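Ninedov Hand Gripper, Build Kit

From the Likora shared workshop
Designed by Tsehay Ejigu

The Ninedov is a two-finger gripper you hold in your hand and put together yourself on a kitchen table or a workshop bench. I drew the first one because I wanted to feel what a robot's fingers feel before I wrote any code for them, and I still think that's the best reason to build one! Squeeze the handle, the fingers close, and you learn very fast how much grip a small slippery thing needs.
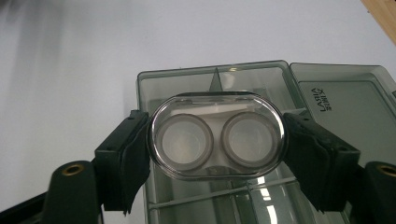
Soft pads made the biggest difference of anything I changed this year. The old ones were bare printed plastic and they either dropped things or shot them across the room. Now every finger gets a padded face, and something like a clear plastic contact lens case can be held upright by its two ends, with a pad pressing on each side. I love that grip, because the ends are rounded and there isn't much to hold on to. The arm ends have brass-colored threaded inserts too, so you can take screws in and out as often as you like while you tinker (and you will tinker).

What comes in the kit

Printed parts for one gripper, fingers and arms included
3 pairs of finger pads
104 screws, with spares counted in
Threaded inserts, already pressed in
Printed build guide

You'll need a small hex driver, a flat file and an evening. My own best time is a bit under two hours, but the first one I built from the final parts took me until 11 at night and I enjoyed all of it.

Getting started with small parts

A divided organizer box is my favorite thing to practice with. Reaching into a little compartment without bumping the walls is much harder than picking something up off a flat table, and you'll find out right away if your fingers are mounted crooked. Start with the fingers wide open, come in slowly, and line up with the dividers before you squeeze. 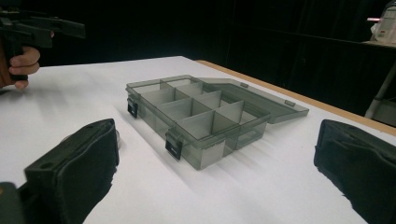 Organizer box with the lid open, Ninedov fingers spread wide.

Sizes and options

Standard arms suit most hands. The long set, called Abera, adds 18 mm of reach and is nice for deeper boxes. The Ukard mount lets you bolt the same fingers to a desktop arm later on, with no reprinting.

Kits are made in batches of 24. The next batch goes out in August, and spare pads can be ordered on their own at any time.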